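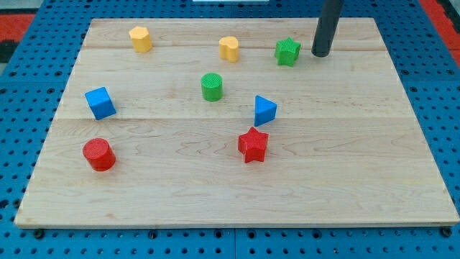

The Narkatel Waltz and the people who recorded it
Speaker notes, 13 December 2019

Check the sound before people sit down. Track 1 is very quiet and track 2 is very loud. Turn down in between.

OPENING

Start with track 1 and say nothing. Let it run to the end of the second part, then fade.

That was Niilo Räsänen on two-row accordion, playing in the kitchen at Mäkelä. Mäkelä is a farm, and most people who play the tune call it "the Mäkelä one". On the only commercial record it is called the Narkatel Waltz. Same tune. I will use the record's name because it is the one in the catalogues.

Say what the talk covers: three recordings, one set of words, and a long argument over the third part. Say what it doesn't cover: where the tune came from in the first place. I don't know. Somebody will ask, so say it now.

THE KITCHEN TAPE

The tape was made by Hertta Sjöberg, who taught at the village school and had the use of the school's reel-to-reel machine. She had no training in collecting. She wrote the names of the tunes on the box in pencil and put the reel in a drawer.

There are 81 tunes on her reels in all. Mostly waltzes and polkas, some schottisches, a few hymns that Räsänen played when his mother was in the room. You can hear her ask for one by number from the hymn book.

Points to make about the playing:

He plays the first part straight every time. All the changes are in the second part, on the repeat, where he drops the low note and goes up to the third above.

His left hand leaves out the third beat for long stretches. On the record this has been "put right" and the band plays all three beats in every bar. Dancers I have spoken to like his way better, as it leaves room for the turn.

He stops between parts. Some people hear these stops as mistakes. I think he was waiting for dancers who weren't there, the way he would have at a real dance. (Say "I think". Anneli disagrees with me and she will be in the second row.)

THE RECORD

PLAY track 2. Turn down first.

This is the Gusach disc. Gusach was a small label run from the back of a music shop. They pressed 100 copies of this one, and I have handled 4 of them. One is cracked from the edge to the label but still plays if you put up with the click.

Six players: two violins, accordion, clarinet, bass, and a drummer who can hardly be heard except at the very end. The label gives no names apart from the arranger's initials.

What the arranger did:

Moved it from G to C.
Wrote a short introduction, which is really the last line of the tune played slowly.
Added a third part.

The third part is what people argue about. It isn't on the kitchen tape. It is in the relative minor, it is 16 bars long, and it sounds to me like a different sort of music -- closer to a café waltz than to anything on Sjöberg's reels. Hum the first line here if the voice is up to it. If not, play from 1:12.

Two views. Anneli Huttunen, who has written about the band books from this district, believes the third part is old and that Räsänen had simply left it out. She has found it in a handwritten clarinet book, under another title and in another key. My own view is that the arranger knew that clarinet book or one like it and joined two tunes together. The book has no date in it, so it does not settle the matter either way.

Don't spend more than four minutes on this. Last time it took up half the talk.

THE WORDS

Hand out the song sheets now and not earlier.

The words came later than the tune. They were sung to it by Afaf Tarawneh, who learned the waltz from the Gusach disc and had no idea there was a kitchen tape. Four verses. A woman is waiting for a ferry with a parcel on her knees. By the last verse the ferry has come and gone and she is still sitting there. The parcel is never opened and we are never told who it is for.

Read verse two aloud, slowly. Then play track 3, which is her singing with Raghda Zein on oud.

Things to point out:

They use the third part as the refrain. This is the main reason it has lasted. Take it away and the song has no refrain.

The oud doesn't play waltz chords. It follows the voice a little behind, and in verse three it drops out.

She sings the word Narkatel with the weight on the last syllable. The older players put it on the first. The tune fits both, but the bar feels different. Get people to say it both ways in time. It wakes the room up.

Raghda told me they recorded it in one evening and that the first take was the best. The one everyone knows is the third take. The first had a door in it.

HOW IT IS PLAYED NOW

The Stestis session is where most younger players have picked it up. They play it with three parts, in G, and quite fast. So it has Räsänen's key and the record's shape, and the speed belongs to neither.

I have no complaint about that. I would only ask them to try the second part the way he does it on the tape, with the high third on the repeat. Two of the fiddlers now do.

Track 4 if there is time. It was made at Stestis last February and there is a lot of talking over it. Start from 0:40.

QUESTIONS LIKELY TO COME UP

Is the kitchen tape for sale? No. It can be listened to by arrangement. The family would rather it was not copied.

Who was the arranger? The initials are on the label and that is all we have. Ask if anyone has shop papers from Gusach.

Is there sheet music? Yes, a two-part and a three-part version, on the table by the door. Chords are mine, so blame me for those.

Can we play it? If people have brought instruments, yes. G, three parts, steady. Twice through each and the high third on the repeat.

Collect the spare song sheets afterwards.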